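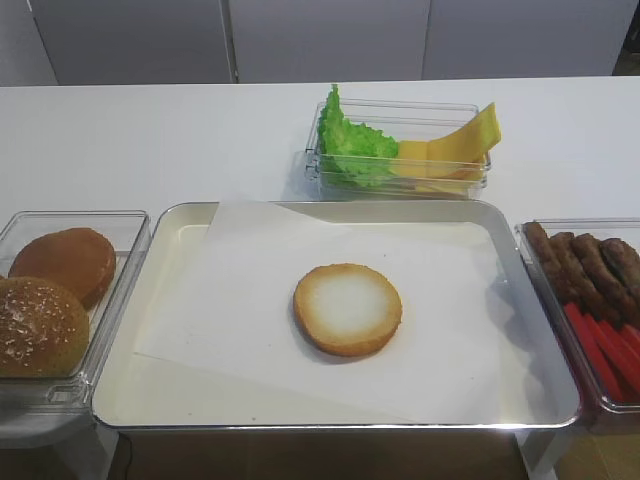
Areti Sfeir-proofed the rules this year, by which I mean Fadi Sfeir read them and found the loophole about pre-stacked cheese. Ridgeway robotics club, burger round. One robot arm, one bun bottom, one bun top, and everything that's supposed to go in between.

Scoring: up to 200 points a run. Our best in March was 66. We told our parents it was out of a hundred.

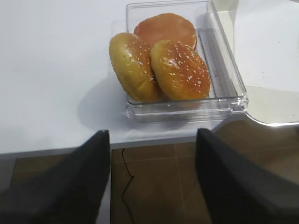 My job is grasping, so I spend my evenings thinking about how hard to squeeze bread. Too soft and it slides out, too hard and you've made a pita. Aoi Hoshino wrote the part that picks which bun to go for, and she'd like it known that two seeded ones leaning on each other in front of a plain one is a rude thing to do to a depth estimate. I said that's how buns live. She went back to her laptop.

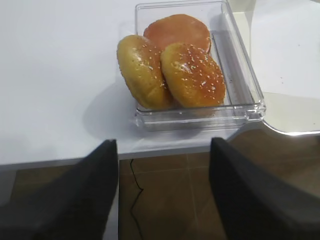 Do you need to know how to code to join?
Most of us didn't. Vicente Insaurralde came for the snacks and now he owns the calibration script, a thing he brings up whenever we're late.

Our arm is called Elano. Elano has 2,000 lines of code behind it and will still stop dead if you rename one folder. I renamed one folder.

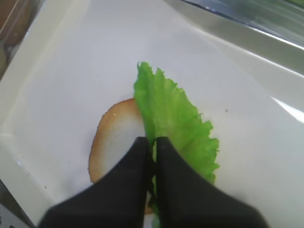
1 min read

Lettuce, then. Fadime Gezer's theory is that you pinch the narrow end and let the frilly part do what it wants. Mine was a long document with a diagram. We're going with Fadime's — the diagram is available on request.

Still to do before we play Urcombe: release height, the patty grasp, and whatever Vicente means by "small drift." Urcombe does sushi in the off-season. We don't talk about Urcombe.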